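Bon, je me lance dans un petit fil sur Korard, parce que j'ai lu leur présentation aux fournisseurs dimanche avec mon café et que j'en ai encore la tête qui tourne (dans le bon sens !)

Pour celles et ceux qui ne suivent pas : Korard fait des utilitaires compacts, les Billano, ceux qu'on voit partout chez les plombiers et les fleuristes. J'ai bossé chez un de leurs sous-traitants pendant quatre ans, côté faisceaux électriques. Donc je ne suis pas neutre, je préviens.

Le sujet du jour, c'est la plateforme. Jusqu'ici chaque modèle avait la sienne, ou presque. Le Billano court et le Billano long, sur le papier c'est la même famille. Dans l'atelier, c'étaient deux voitures différentes avec la même calandre.

Le chiffre qui m'a fait poser ma tasse : 1 284 références de pièces rien que pour l'habitacle. MILLE DEUX CENT QUATRE-VINGT-QUATRE. Pour un véhicule où il y a deux sièges, un volant et un range-bouteille.

Je vous laisse imaginer le stock, les erreurs de picking, les avenants aux contrats. J'ai personnellement passé une semaine entière sur un clip de fixation qui existait en gris et en gris un peu plus clair. Une semaine !

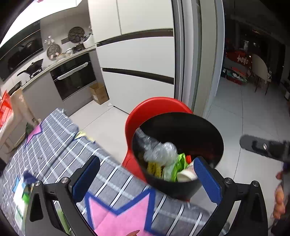

Gobelet, bouteille, paquet de nouilles : la corbeille est bien garnie.

Je reprends. Leur idée s'appelle Zou (oui, c'est vraiment le nom de code, et oui, je l'adore). Une seule base roulante, deux empattements, et tout le reste qui vient se greffer dessus. Ils veulent descendre à 21 modules pour l'intérieur.

Alors attention, un module ça peut cacher beaucoup de choses. Si tu mets soixante pièces dans une boîte et que tu appelles ça « un module », tu as surtout déplacé le problème chez ton fournisseur. J'ai vu faire. J'étais le fournisseur.

Mais il y a un détail dans leur document qui me rend plutôt optimiste : ils figent le cahier des charges plus tôt, et les équipes achats entrent dans la boucle dès la maquette. Avant, les achats découvraient la pièce quand l'outillage était déjà lancé. Pour négocier un prix, c'est un peu tard…

Deuxième point, et là je râle un peu. Clastalar. C'est leur système de gestion des données techniques, celui qui doit faire le lien entre le bureau d'études et les usines. On nous le promet depuis l'époque où j'y étais. Il devait être prêt pour le lancement de Zou, et maintenant on parle de novembre, « périmètre réduit ».

Périmètre réduit, dans le dialecte local, je traduis : les plans seront dedans, les modifications de plans circuleront par mail.

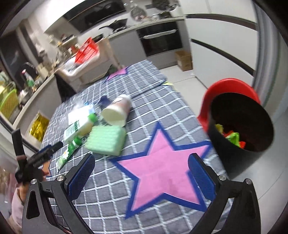 Publié par l'auteur du fil · Notes d'atelier

Or une plateforme commune sans base de données commune, je n'y crois pas trop. Le jour où quelqu'un modifie un support de batterie, il touche TOUS les modèles d'un coup. Si l'usine du long ne le sait pas, bonjour les retouches en bout de ligne.

On m'a demandé en réponse si c'était bon pour les clients. À court terme, franchement, ils ne verront rien. À plus long terme, les pièces de rechange, oui : moins de variantes, donc plus de chances que votre garagiste ait la bonne poignée en rayon. Et pour un artisan, un Billano immobilisé c'est des chantiers qui sautent.

Quelqu'un d'autre me dit que ça va tuer le caractère des modèles. Je ne sais pas. On parle de fourgonnettes, les gens y tiennent surtout pour le hayon et la charge utile. (Et pour la couleur orange. Ne touchez pas à l'orange, merci.)

Ah, et pour la question sur l'électrique : le document reste très vague, une page avec un joli schéma et pas de date. Je préfère ne rien en conclure.

Je relis la partie sur les contrats fournisseurs ce soir, il y a une clause sur le partage des gains de productivité que je n'ai pas encore bien comprise. Si des gens des achats passent par ici, mes messages sont ouverts !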